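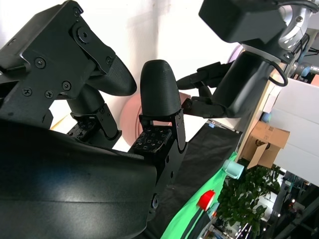

Workshop tips: good habits around small robot arms

These are the rules we keep at our bench in Sarnenska. Some are from the course at Nollier, the others we learned slowly by ourselves. Last changed Dec 29, 2018.

Before power

Go over the screws on the gripper bracket with a hand driver. They loosen from vibration, and a loose bracket spoils the calibration before you notice any noise. If one has moved, clean it and put a small drop of medium threadlocker. Do not use the strong type on small screws.

Look where the cables go when the wrist turns to its limit. A loop must have enough slack, but not so much that it can catch on the other arm.

Two arms on one bench

Each arm has its own zone, and the shared zone in the middle is marked in the program. Only one arm may move fast at a time. When both grippers work close together we keep the speed limit at 8 per cent, and one person stays at the stop button – not near it, at it.

Sensor pads on the fingers

Wipe them with a soft, dry cloth. No solvent, no compressed air from close distance. Do not pick up anything with a sharp edge until you have asked the person who is responsible for the pads. We change ours after roughly 100 hours of use.

Things for practice

Plastic cups are good to begin with, they are light and the colour is easy for the camera. Put a cloth under them so they do not slide. Plants and cardboard are fine in the room, but keep the leaves out of reach of the arm.

Log book

Write down every stop, also the small ones. Keep the pages for 36 months. In May we read through the old ones and correct the rules where they are unclear. The printed form from Jullbridge is good enough, only the column for remarks is too narrow.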